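Scalloped rim

From the Ridgate Tableware Wiki, the household pages

A scalloped rim is an edge cut, pressed or pinched into a row of shallow curves, so that the outline of a plate or bowl looks a bit like a flower or a pie crust. I keep this page for the wiki and I'm fond of the subject, so forgive me if it wanders. You'll find scalloped edges on glass, china, tin baking molds, paper doilies, curtains and even garden edging, but I'm sticking to things you can eat from.

Name

The word comes from the scallop, the shellfish with the fan-shaped shell. Cooks also talk about scalloped potatoes, and people write in every so often to ask if the dish is named after the plate. I don't know of any link I'd trust, so I've left the potatoes out (there's a separate page for them, and it's a good one).

People mix up scalloping and fluting all the time — I did too when I started. Scallops are the curves along the edge, seen from above. Flutes are the grooves or ribs that run up the side. Plenty of pieces have both, and on pressed glass the flutes often run straight up into the scallops, so each rib ends in its own little curve. A plain round bowl can be fluted, and a flat plate with no flutes at all can be scalloped.

How the edge is made

Pressed glass is the easy case. Hot glass goes into a mold, a plunger comes down, and the curves are already there when the piece comes out. The edge may then be warmed again to soften any sharpness. On pottery the rim can be shaped in a mold as well, or trimmed by hand while the clay is still firm but not dry. Hand-trimmed rims wobble a little, and I like them better for it!

Gold edging is a later step. On china it is painted on after glazing and fired again at a lower heat than the first firings. Glass gets much the same treatment, only gentler. The gold layer is very thin, and it wears first on the outermost part of each curve, where fingers and dishcloths touch it.

Colored glass

Red is the color people ask me about most. The old deep reds were made with gold or copper in the glass itself, and getting the shade even took real skill. A lot of everyday red tableware gets its color from a coating instead, and you can sometimes spot that by a chip that shows clear underneath. Light coming through red glass throws a red patch on whatever is below it, so a white cloth looks quite different from a dark one.

Red glass with a gold edge, with a white bowl resting on it in the first picture and another just behind it in the second:

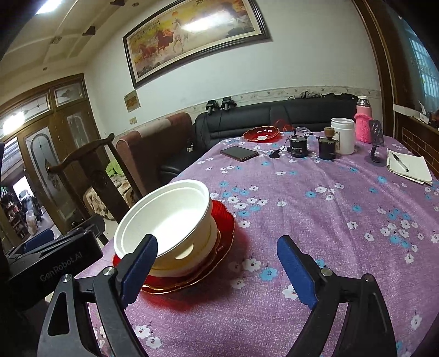
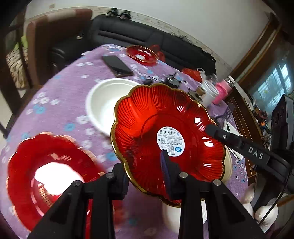
Common shapes and maker's names

Shops don't agree on what to call anything. The Winex catalog uses "petal" for a rim with six wide curves and "shell" for anything with more. Aigner calls both of them "flower edge," and Godow just gives a number: the Godow 905 is a fruit bowl, the 906 is the dessert plate that goes with it, and I have no idea what happened to the 900 series before that. If you're trying to match a broken piece, measure straight across from the outside of one curve to the outside of the curve facing it, then do the same between two dips. With those 2 figures a seller can usually help you.

Use and care

A wavy edge is pretty but it's fussy to stack. Plates from the same set nest nicely if you line up the curves, and they rock if you don't. I put a square of felt between mine, which saves the gold as well.

Don't put gold-edged pieces in the microwave. The metal can spark, even when the line looks too thin to matter. Wash them by hand in warm water with mild soap, and keep scouring pads well away. For the grooves underneath I use an old soft toothbrush. Paper labels come off glass after a soak, and a dab of cooking oil takes care of the glue that stays behind — just keep it off the gilding and wash the piece again afterward.

See also

Fluting
Pie crust edge
Gilding on glass
Fruit bowl
Scalloped potatoes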